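About Us

Sonder is a small flower school and vase library above the old ropeworks on Tristau Lane, and if you have ever stood in your kitchen with a lovely bunch of something and nothing to put it in, you already understand most of what we do!

We began with one shelf. It held 28 vases, nearly all from jumble sales and house clearances, and friends kept asking to borrow them for birthdays, christenings and the odd awkward dinner with the in-laws. After a while we wrote a label for each one and started a notebook by the door. The notebook is still in use (third volume, blue cover, please write neatly) and the shelf has become a whole wall.

The name came from a word somebody had chalked on the back of the door before we moved in. We liked the look of it and never rubbed it out.

What we do

We teach people to arrange flowers in ordinary household glass. No foam, no wire cages, no hunting for special equipment. Our beginners' class runs for 7 weeks and takes in stems, water, cutting, leaves, height, how to be brave with scissors, and a session on cleaning glass that people groan about beforehand and then talk about for months. There are single evenings too, for anyone who can't promise a whole term, and a February class on twigs and early bulbs which is secretly our favourite. Hardly anything is in bloom, so you have to look properly at a bare branch, and the results can be gorgeous.

Classes are never bigger than 15. We tried more once and spent the evening passing buckets over one another's heads.

Then there is the lending side. Members may take home up to four vases at a time and keep them for a fortnight. We have about 100 on the wall at present, tall and squat, plain and patterned, and we are always happy to be shown another. Clear glass goes out most. You see the stems crossing under the water, and a modest handful of greenery suddenly looks like a decision.

How a class goes

We start with the glass, before any flowers come out of the buckets. Everybody picks up a few pieces and gets to know them: how wide the mouth is, where the weight sits, what the surface does with the light. A ribbed vase gives you bright stripes all down its sides and will make two stems look dressed up. A smooth one hides nothing, so your stripping and trimming have to be tidy. The bumpy, hammered-looking sort sparkles like mad and forgives almost anything you put in it, and we often hand those to people who arrive nervous.

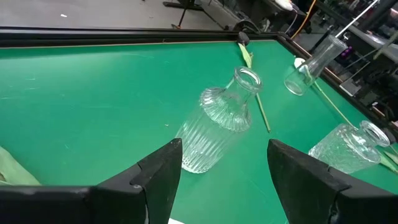
Only after that do we talk about stems, and the first rule of our first evening is to try one on its own. One stem, one vase, turn it, look at it, swap. You would be amazed how often the little plain vase wins! Long thin stems can take a bit of coaxing, and buds on short stalks nearly always want something smaller than you first reach for. Leaves go in last in our classes, though one of our teachers does it the other way about and her arrangements are wonderful, so do ask her why.

Please bring your own scissors if you are fond of them. We have spares, of varying sharpness.

Where the flowers come from

Most of our summer flowers are grown by Toivonen, a market garden two bus stops further out, who let us have the bent and wonky stems that won't sit straight in a bunch. We adore these. A curved stem leans out of a vase as if it has just heard its name. Outside the growing season we use what members bring from gardens and allotments, plus whatever foliage we can beg.

Everything left over goes into the compost at the Cluvska Street plots, along with the trimmings.

Finding us

Up the outside stairs, green door, ring twice. The lending wall is open whenever a class is on, and you are very welcome to come and browse without borrowing or booking a thing. If stairs are difficult, send us a message beforehand and we will bring a selection down to the yard for you.

Page last updated May 2024

Filed under: Our story, Flowers & glass
Shared 28 times
3 comments

mossy_gate
Did the twig class this winter and have been eyeing up hedges ever since. Is the two-evening follow-up happening again?

Pel
I've still got one of your tall ribbed ones, bringing it back this week, sorry! It's had sweet peas in it and looked beautiful.

hallway_ferns
Any tips for getting the white line off the inside of narrow necks? I've tried vinegar and it only half shifts it.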